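A visit to Tirna, and what their software does with toys

In April our small group from Marketero went to visit Tirna, who write control and perception software for grippers. We make planning tools for warehouses, so the subject is near to ours but not the same. I write this report for the colleagues who could not come on Wednesday. English is my third language, so please forgive some stiff sentences.

Pushpa Rastogi received us and spent the morning with us. She leads the perception team. Estrella Cervantes joined later for the part about tooling, and she brought the better coffee.

The first talk was about how the recordings are made and checked. A person holds the gripper by hand and does ordinary household tasks, such as putting toys in a bin. From each recording the software must calculate where the gripper was at every moment and how wide the fingers were open. When both values are good, the recording can be used for training the policy. When the position jumps, it goes back to a list that Pushpa's team calls the laundry.
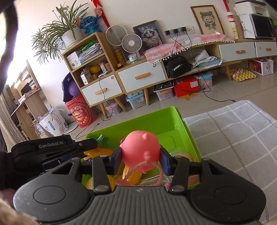 A round pink toy held between the fingers, with the green bin underneath.

I asked why they like to work in rooms with so many things in them. Pushpa answered that the position tracking needs corners and texture, and a living room has plenty of both. A plain white wall is the worst case for them. In one older set of 187 recordings, 50 were lost for this reason only. After they changed how the tracker starts again from its last good position, they processed the same set once more and got 151 usable ones. Joaquim, who came with me, wrote down these numbers twice, because he wants to show them to our own team.

The second difficulty is the moment of contact. The software marks a grasp when the finger opening stops getting smaller although the hand is still closing. For hard toys this works well. For soft toys the opening continues to shrink slowly, and the mark comes too late. Their present solution is a small model which looks at the pictures near the fingertips and at the opening signal together. Xuân Đoàn wrote most of it. He showed us the two curves on one screen, and we could see the difference very clearly, perhaps ten frames.

Then came the planning part, which I had waited for. Their planner does not try to find the best order for all the objects. It chooses one target, makes a short path, and decides again after each grasp. I was a little disappointed at first, as our planner at Marketero always looks at the complete order. But for toys on a bed or a sofa, things roll and lean on each other, and a long plan gets old very fast. Estrella said that they tried the long plan for one winter and then deleted it. The opening of the fingers before the approach is also decided by the planner, from the estimated width of the target plus a margin. A starfish lying flat needs the fingers wide; a piece of corn does not.
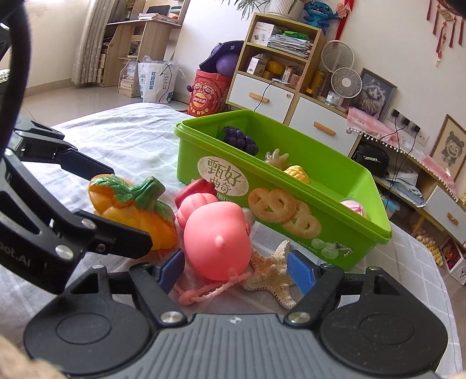

Can the software be used with a different gripper?
It depends on the geometry file. If the new gripper has two fingers that move in parallel, you change the lengths and the maximum opening and calibrate again. For other finger types the contact model must be trained from the beginning.

After lunch we saw the review tool, named Fastetti. It plays a recording next to the calculated path, and the reviewer can cut, mark or refuse it with the keyboard only. The archive had 2,796 recordings waiting on the day of our visit. I tried the tool for a quarter of an hour and made two wrong cuts, both of which I could undo. What I missed was a way to leave a comment for the next reviewer. Estrella wrote this down.

Brisa Ledesma from our side will ask for a trial license of Fastetti. The slides are in the shared folder under "Tirna visit", and the parking at their building is behind the bakery, where the entrance is easy to miss.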